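How a Robot Hand Learns to Pick Things Up

Your hand is good at grabbing. It can hold an egg without breaking it and a hammer without dropping it, and you hardly have to think about either one. A robot hand has to be told everything. It has to know where to go, how far to open, when to close and how hard to squeeze.

At the Flernach shared workshop in Rurnby, a robot arm is being built on a bench at the back. A shared workshop is a place where people use the same tools and help each other with projects. The arm is called Zesberg. It has motors at its joints, a bundle of wires down one side and a gripper at the end.

What is a gripper?

A gripper is the part of a robot that holds things. Some grippers look like a human hand, with four fingers and a thumb. Others use a suction cup. Many of them have just two fingers that move together and apart, like a pair of kitchen tongs.

Two fingers are easier to build than five. There are fewer motors to buy and fewer parts that can come loose. The pads on the inside of the fingers matter a lot. If they are too slick, things slide out. The builders in Rurnby tried bicycle tube first, then a softer rubber that grips better but wears out sooner.

Practicing on a computer

A real arm can break. If the program has a mistake in it, the gripper might hit the table and bend a finger. So a lot of the work on a robot is done in a simulation.

A simulation is a pretend world inside a computer. It works a little like a video game. The computer draws a table, a robot and some objects, and it uses math to work out what would happen if they touched. When the pretend gripper crashes, you press a key and start again.

The computer can also change the world each time. One try might have a plain table and a ball. The next might have a patterned stone top and something with a much stranger shape. A robot that has only ever met balls will have trouble with a spoon.
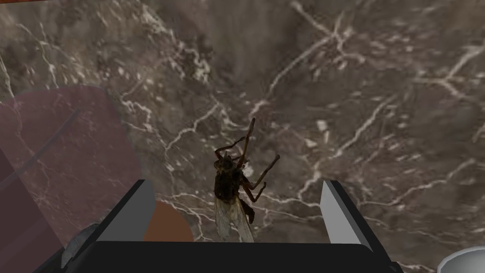 A simulated gripper and a large, fly-like insect on a marble surface.

Think about how you would pick up something like that. The legs are long and thin, and the wings are see-through. The body is the thickest part. A program has to choose one place for the fingers to close, and that place has to fit in the gap between them.

Trying again and again

The Zesberg program ran 3,000 practice grabs in simulation. In the first set of 1,225 grabs, it held on to the object 344 times. That means it missed far more often than it succeeded. The builders looked through the misses and found that the gripper was often closing too early, before the fingers were low enough. They changed one line of the program and ran it again.

Moving to the real arm

A pretend world is never quite the same as the real one. Real rubber gets dusty. Real motors get warm and slow down a little. The first day the program ran on the real arm, it picked up a foam block and then missed a sock 21 times in a row – the cloth kept folding away from the fingers. Socks are still on the list of jobs to fix before the workshop's open day in September.

Try it yourself

You will need a pair of kitchen tongs, a tray and a few small things such as a grape, a coin, a sock and a toy animal.

Put everything on the tray. Pick up each thing with the tongs, using one hand. Then close one eye and do it again. It is harder to judge how far away things are with one eye – a robot with only one camera has the same problem.

Next, wrap a rubber band around the end of each tong and try the coin again.

Words to know

Gripper: the part of a robot that holds things.
Joint: a place where an arm bends.
Program: a list of instructions for a computer.
Simulation: a pretend world made by a computer.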